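**Re: [triltville-benchwork] Anyone going to the Elmont open day?**

On 27/02/2024, Manon Nguyen wrote:

> Is anybody making the trip to Elmont? I can't get away, and the flyer says "see the future of wet chemistry," which I have now been promised at four different jobs. If you go, please report back. I mostly want to know if it can pour.
>
> Manon

Manon, it can pour.

I went, I parked in the wrong lot, I wore the sticker. The first half hour was a talk by somebody from Fehr, who are paying for part of this, and who had a slide with the word "journey" on it in two places. Then they let us into the lab in batches and we stood behind a strip of tape on the floor like people waiting for a bus.

The task they picked was getting liquid through a funnel into a round-bottom flask. That's the whole show. I was ready to be snooty about it, and then I remembered what my first week at Liton looked like, and how much of it ended up on my shoes. The arms are Frankas. The flask sits in a cork ring exactly like the ones we've all been stealing from each other for years, and I found that oddly comforting.

What got me was the angle. It tips the glass over the funnel and keeps the stream thin, which is more than I can say for some people on this list before coffee. My pictures, in no special order: 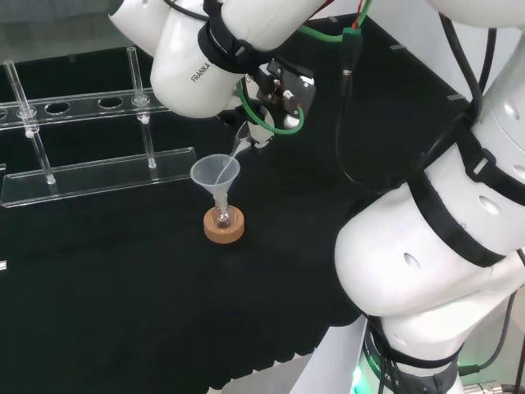
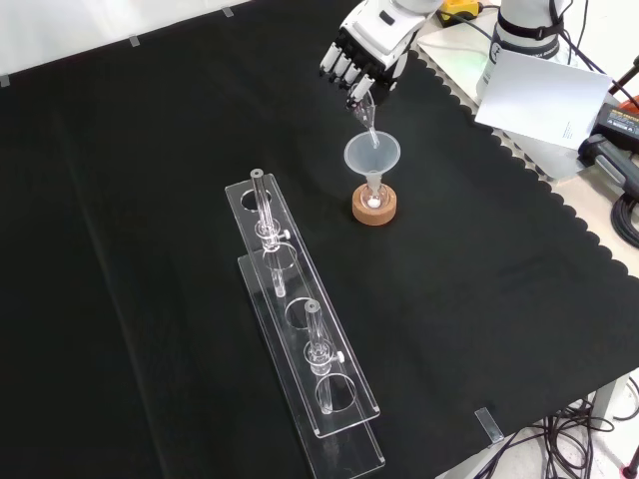
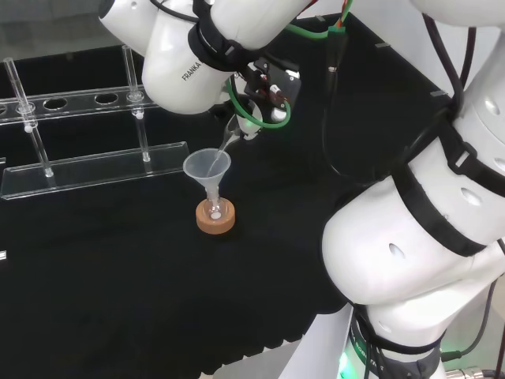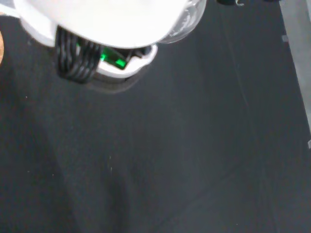 Fine, but ask them what happens when the funnel isn't where it was yesterday, Manon wrote back when I sent her a quick version of this from the parking lot. She also wanted to know who fills the little glass, who washes up, and if the thing can be taught to label a flask with something other than "stuff, Tuesday."

I went back in and asked the first one. The answer was that they'd been moving the setup between runs since January on purpose, and that it copes with small moves and sulks at big ones. The woman running the demo did use the word "sulks," so I trust her more than the man with the slides. By her account they've done 600 pours so far, and she was very open that a fair number of the early ones went on the tablecloth.

Washing up is done by a graduate student. I didn't get a straight answer on labels.

Price came up, naturally, from the guy next to me who asked it at every stop. They wouldn't say. They did say a day's hire of the room with the arms and an operator would be 500 dollars once they open it to outside groups, with a limit of 20 visitors. If enough of the Triltville crowd wants to go, I'll write and ask for a slot. Reply to me off list, please, so we don't get a repeat of the centrifuge thread.

Two practical notes. The visitor lot is behind the building, whatever the map says. And the cookies are gone by 2, so go in the morning batch.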